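Readers and booksellers write to Stostberg Press throughout the year with questions on the Flusska Cycle, the fantasy series by Vesela Georgiou. The answers given most often are collected on this page.

## Reading the series

**In what order should the books be read?**

New readers should begin with *The Salt Oath*. The second and third volumes, *A Crown for the Ferryman* and *The Drowned Court*, continue the story directly. *Tuhumury*, a shorter novel of 200 pages, takes place a generation earlier and may be read at any point after the first volume.

**Is the series complete?**

No. A fourth and final volume is under contract. The publication date will be given in the newsletter once the manuscript has been accepted. Our staff cannot provide estimates by telephone or email.

**Are the books suitable for younger readers?**

The series is published for adults. It contains battle scenes and a romance that becomes more explicit from the second volume onward.

## Editions and translations

**How does the collector's edition differ from the paperback?**

The collector's edition of *The Salt Oath* is limited to 375 signed copies. It includes a revised map and an additional chapter told by the ferryman's daughter. The chapter does not appear in the paperback or the e-book. 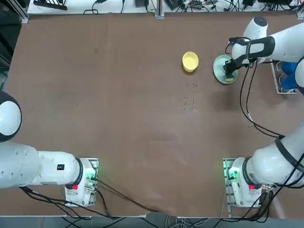
*Stostberg Reader, Issue 31*

**Who translates the series into Hungarian?**

Fanni Mészáros has translated all four published titles. Questions about the spelling of names in the Hungarian edition should be sent to the rights department, which will forward them to her.

**My copy has missing or repeated pages. Can it be replaced?**

Yes. Please return the copy to the shop where it was purchased. If the shop is unable to help, write to customer service with a photograph of the copyright page and of the fault.

## Permissions and events

**May I quote from the books?**

Reviewers may quote up to 700 words in total from any one title without written permission. Longer extracts require a license.

**May I use the maps on fan sites or Wikis?**

The maps may be shown on noncommercial sites with credit to the publisher. They may not be redrawn for sale or printed on merchandise.

**Does the author visit book clubs?**

Ms. Georgiou accepts a small number of online visits each year. Requests for the coming season open in May.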